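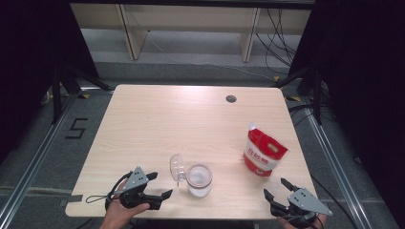 **Prendergast season 2 – what do we know and what do we want?**

**tidepool_tess**
Starting a fresh thread for season 2 because the old finale thread is up to 1,226 replies and my phone gives up every time I try to open it.

For anyone new: Prendergast is the hour-long drama on Luvance about a family-run department store in Vavelthorpe, a beach town where everything closes after Labor Day except the store and one bar. It looks like a cozy show for the first two episodes and then the basement floods and you find out what's been in the ledgers. I love it so much. I finished it on a Wednesday night and started over the next morning with my coffee!

What's confirmed: Luvance renewed it, Fostance is producing again, and filming starts in May. No release date yet. My dream list is more of the perfume counter, more of the aunt, and a real answer about the elevator.

**gravelroad88**
More of the aunt, YES. Her whole speech to the bank manager in episode five, where she keeps wrapping that gift box while she talks? I rewound it so many times. You can hear the tape dispenser over the music and it makes the scene.

I'm less excited about the elevator. I thought it was pretty clear the older brother jammed it.

**tidepool_tess**
It is not clear! He's upstairs in shoes when it stops and he turns up in the stockroom in socks. Why the socks?

**mothlamp**
The socks are a continuity mistake. I say this with love, I've seen the season twice and I own the soundtrack. But his tie changes in that same episode too, and I don't think the tie is a clue.

**gravelroad88**
The tie is absolutely a clue, lol. It's the one from the father's portrait on the landing. Go look at the stripe.

**mothlamp**
Okay, I went and looked. The stripe does match. I still think the socks are a mistake.

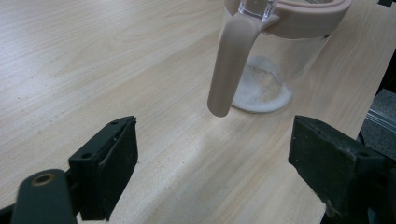
*Clear pitcher, wood tabletop.*

**northbound_nell**
Can I be the one who disagrees about the pace? I really like this show, and the cast is so good that I'd watch them do inventory (and in episode three I did). But the middle of the season drags. Three and four could have been one episode, and the whole plot with the rival store across the street goes nowhere. They set up that big sale, everybody panics, and then we never see the place again.

If season 2 is the same length, I hope they use the time better.

**tidepool_tess**
See, episode three is my favorite! It's the only time we get the whole staff in one room, and you learn who's friends with who just from where they sit on the stairs. The security guard splitting his sandwich with the new girl comes back in the finale and it wrecked me.

I'll give you the rival store, though. I kept waiting for that.

**quarterpast**
The rival store was supposed to have more to it. The Fostance podcast did a bonus episode on the first season and they talked about a cut storyline where the younger sister takes a job over there. They'd built the front of the shop and everything. I'd guess that's where season 2 opens, because they'd be silly to waste a set that nice.

**northbound_nell**
Okay, now I'm back in. The sister working for the enemy is a great setup, and she was the one character who never got her own episode.

**gravelroad88**
Same. And it would explain why she takes the staff badge off in the last shot. I figured she was quitting to leave town.

**mothlamp**
Going to be a grump about one more thing – please, Luvance, put it out weekly this time. Dropping the whole season at once meant I had to stay off this board for days. There were 300 new posts before I'd even made dinner. A show with this many little secrets needs a week between episodes so we can argue.

**quarterpast**
Hard disagree, I loved having it all at once. I watched it with my sister over one rainy weekend and we barely got off the couch. With weekly shows I forget who everybody is by the middle.

**mothlamp**
You'd have us to remind you!

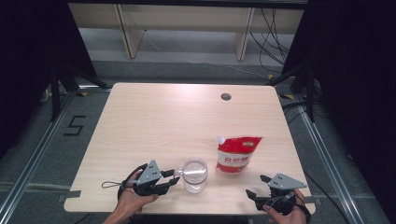 **paperlantern**
New here and only on episode four. Do I need to watch the short prequel episode before the finale?

**tidepool_tess**
You can skip it until after the finale, because it gives away who wrote the letters. Save it for when you're done and missing everybody.

**paperlantern**
Perfect, thanks. I'm already attached to the aunt.

**gravelroad88**
Everyone is. Watch what she does with her keys in episode six.

**northbound_nell**
Rewatching the middle tonight with the stairs thing in mind. If I change my mind about episode three, I'll come back and say so, but I'm 100 percent holding my ground on four.

**tidepool_tess**
Deal! And look at the socks while you're in there.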